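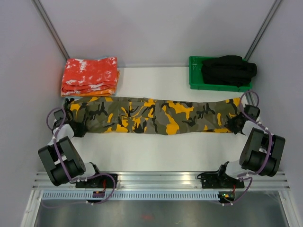 The Atton bench cell, both grippers on a camouflage garment.

Sarnent Atton two-arm bench cell
Reviewed by Robel Mekonnen

Sarnent sells the Atton as a complete garment-handling cell: two arms on a shared front rail, a white worktop, panels on three sides, and the control software. Pricing is by quotation. We ran version 2 of the software for most of March on mixed laundry supplied by Hiltow, a workwear hire firm, and logged 534 garments.

Setting up
Assembly took two people one working day. The rail is grooved aluminium and the arm bases bolt straight to it, so spacing can be altered with a hex key. After any change the arms must be calibrated against each other again. The routine is slow but needs no attention once started. Qusai Moussa repeated it six times with the bases left alone and got the same offsets within the stated tolerance.

The manual is adequate on mechanics and thin on software. Error codes are listed without causes. Two of the codes we met were not listed at all.

Handling
The cell's basic move is to take a garment near its two ends, pull it out across the table and lay it down before folding. Tension is set by a single value from 0 to 700 in the maker's own units. The default of 300 suits cotton T-shirts. It is too low for heavier cloth, where the middle sags and folds under itself on release, and too high for anything with elastic. Profiles can be saved per garment type, but the operator has to pick the profile; the software does not choose one.

Finding an end to hold is the weak point. On plain, light cloth the first grasp was usually good. Camouflage print gave far more trouble, as the software tends to read the edge of a dark patch as the edge of the garment. Dima Nassar reduced the errors by raising the contrast threshold in the settings file, a change that is not offered in the main menu.

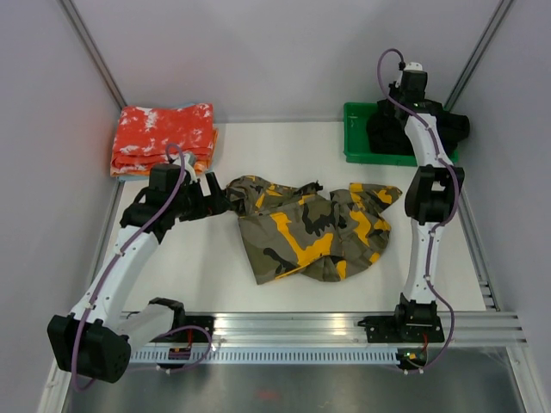

Recovery from a bad grasp is well thought out. The arm opens, backs off and tries a second point, and after three failures the cell stops and asks for help. Black garments caused the most stops, particularly when heaped together. A tray of them needs even overhead light, and we would budget for an extra lamp.

Cables
Both arms carry their cables outside, in purple sheathing fastened with small white ties. Access is good and a replacement takes minutes. The loops at the wrists are generous, and one tie came off in the second week after a long run of full reaches. The older Boychuk cell routes its cables inside the arm, but it has to go back to the maker if one fails.

Noise and support
The cell is quiet enough to talk over. Support replied to four of our five queries by the next morning. The fifth, on the unlisted codes, remains open.

Verdict
Suitable for a lab or a small trial line handling plain garments of known types. For patterned or dark workwear, ask Sarnent for a trial with your own stock before ordering. Spare gripper fingers are sold separately and should go on the first order.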